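Buy the second gripper first

Everyone budgets for the arm. Then one finger bends and the whole kitchen bench sits idle for weeks – we lost most of September that way.

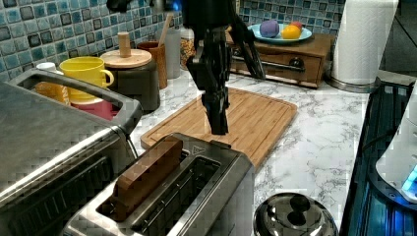
What I'd cut

Halvard Rustad wants 2 arms from Prevov next year. I say one arm, two grippers, spare cables, and a proper toaster budget. Toasters are cheap, lost days arent. Also 100 hours of somebody's time for upkeep, written down as a real cost. The Clemness quote leaves that out completly. Ask them why before signing.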